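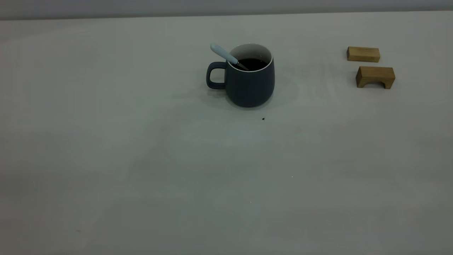

The dark gray mug with the white interior, with the pale blue spoon.

Ebihara Tableware Library
Progress report to the Niltora Small Grants Fund
Period covered: September to December
Prepared by Kimie Miyazaki

1. Where we are

The library lends cups, plates and spoons to community groups so they don't have to buy disposables for their events. Your grant paid for the second round of mugs, the ceramic spoons, the shelving at the Ebihara room and the part-time wages for washing and checking. All of the mugs have arrived and are in use. The spoons came later than planned and in two deliveries. The shelving is up along one wall, and the other wall will be done when the electrician has moved the socket.

We own 200 mugs as of December. During the period, 41 groups borrowed from us, and between them they took out 2,248 pieces, counting every mug, plate and spoon each time it left the room. Most loans were for one evening. The largest was the winter supper at the Hulonex hall, which used nearly every mug we have and came back two days late but complete.

2. The mugs

We chose the rounded shape in dark gray with a white inside. Borrowers had told us in the first round that they disliked dark interiors. They couldn't tell whether a mug was clean, and people pouring couldn't see how full it was. With black coffee or strong tea the white band above the drink is easy to see from where the pourer stands, and spills at the serving table have gone down according to the groups that filled in the return card.

The handle is a squared loop with rounded corners. It takes two or three fingers for most adults. Two senior groups asked for something larger and we have put that down for next year's order.

The matte outside shows fingerprints less than the shiny mugs from the first round, but it does pick up gray marks when mugs are packed against metal cutlery. We now pack spoons in a separate box. The marks come off with baking soda and a soft cloth.

3. The spoons

The spoons are pale blue ceramic. We picked a color that stands out from the mugs because small spoons were getting lost in the first round, mostly left standing in half-finished drinks and tipped out with them. Losses are lower this time. Breakages are higher, as you would expect with ceramic, and we have thrown out a good many with chipped tips. Everyone who borrows is now asked to take spoons out of the mugs before stacking or carrying trays.

I would like to discuss whether to replace broken ones with the same spoon or go to stainless steel. Steel is cheaper but several borrowers said the ceramic ones are the reason they chose us over paper cups and stir sticks. I have no strong view and would be glad of yours.

4. Washing and checking

Each returned crate is washed, dried overnight on the racks and checked by hand the next morning. A crate takes up to 3 hours from unpacking to shelf, not counting drying. The checker runs a thumb along the rim, looks at the inside under the lamp and sets aside anything with a crack or a chip. Tea stains on the white glaze are the most common fault and are soaked, not scrubbed.

The Ornar dishwasher has worked without trouble apart from a blocked filter in October. We had not budgeted for the service visit and paid it from the loan deposits.

5. Money

Spending is within the grant overall. Mugs came in under the estimate. Wages are on target. Spoons are over because of the second delivery charge. The remaining shelving money has not been touched yet and is held for the other wall. Receipts are in the folder sent with this report, in date order.

6. Next period

Finish the shelving. Reprint the return card with a line for chipped items, as people have been writing them in the margin. Decide on spoons. Get a price for a small number of mugs with a bigger handle. Hold one open morning for groups that have not borrowed before.

We are not asking for any change to the grant amount. We do ask for the shelving deadline to be moved to the end of March.

Kimie Miyazaki
Ebihara Tableware Library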